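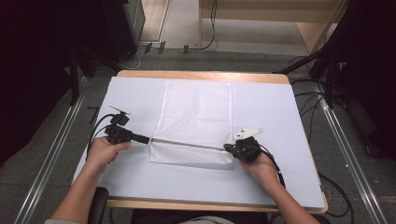
## 4. Getting the Rallisa drying cabinet ready for its first herbs

Revised Aug 27, 2022, by Farah Entili. Replaces the May sheet.

You're going to love having one of these in the kitchen. The first tray of your own oregano smells like nothing you've ever shaken out of a jar, and the setup takes less than an afternoon. Read through the whole section once, then go back and start at step 1.

### Before you start

Clear a flat surface and cover it with something soft and clean. The mesh shelf liners pick up lint like crazy, so keep them off wool blankets and fuzzy towels. You'll want a soft cloth, a bowl of warm soapy water, a small screwdriver, and the bag of clips from the bottom of the carton.

**Caution:** Leave the cabinet unplugged until step 8.

### Setting up

1. Wash the mesh liners by hand in the soapy water, rinse them well, and lay them flat to dry. Small wrinkles are fine. Don't iron them! The mesh shrinks under heat that strong and will never fit the shelf frame again.

2. Wipe the inside of the cabinet, including the groove along the bottom of the door. There's often a bit of packing dust in there.

3. Stand the cabinet where it will live. It needs open space behind it the width of your hand, and it's happiest away from the stove and out of direct sun. A pantry with the door left open works great.

4. Turn the two front feet until the cabinet stops rocking. The door should stay put when you open it halfway and let go. If it swings shut, raise the left foot a little.

5. Slide in the shelf frames, lowest first. The rounded lip faces you. They're all the same size except the bottom one, which is 246 mm deep and won't go into the upper slots no matter how nicely you ask it.

6. Fit a dry liner onto each frame. Start at one corner, snap on a clip, then do the corner diagonally across from it. Pull gently as you go -- you want the mesh snug, with a little give when you press it.

 **Note:** The clips have a flat side and a grooved side. The grooved side goes down. If a clip keeps popping off, it's upside down (I still do this about once a batch).

7. Hang the drip tray under the bottom shelf. It clicks on both sides.

8. Plug the cabinet in and press the fan button. You should hear a soft, even hum. A rattle usually means the drip tray is only clicked in on one side.
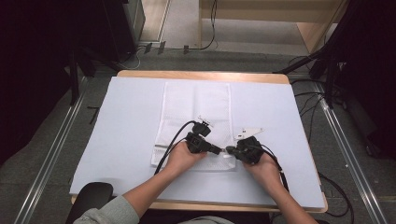 9. Run the cabinet empty for 4 hours on the low setting with the door closed. A faint warm-plastic smell is normal on this first run and fades quickly. Open a window if it bothers you.

10. Let it cool, wipe the shelves down one more time, and you're ready for leaves!

### Your first batch

Start with something forgiving. Thyme and oregano are wonderful for this, and so is mint if you have a patch that's trying to take over the yard. Basil is trickier and bruises dark if the heat is too high, so save it for when you know your cabinet.

Pick in the morning after the dew is gone. Shake the stems, pull off anything yellow, and spread the sprigs in a single layer. A little overlap is okay; a heap is not. Use the low setting and check after the first evening. The leaves are done when they crumble between your fingers and the stems snap.

Swap the top and bottom shelves halfway through. The bottom one always runs a touch warmer.

**Caution:** Never line the shelves with paper towels. They block the air and can get pulled toward the fan.

### If you have an older cabinet

Cabinets sold under the Hamum name use the same frames and clips, but the drip tray is different and hangs from hooks. Go by the drawing inside your door for step 7. The spare liners are part 231 for Hamum cabinets and part 244 for Rallisa ones. They look nearly identical in the bag, so check the number before you cut it open.

Liners and clips can be ordered from the Darcombe shop. Put the part number on the order and they'll usually toss in a few extra clips, and you will be glad to have them. Fan and heater parts come through the Acheampong repair desk; please don't open the back panel yourself.

Storing dried herbs is covered in section 5.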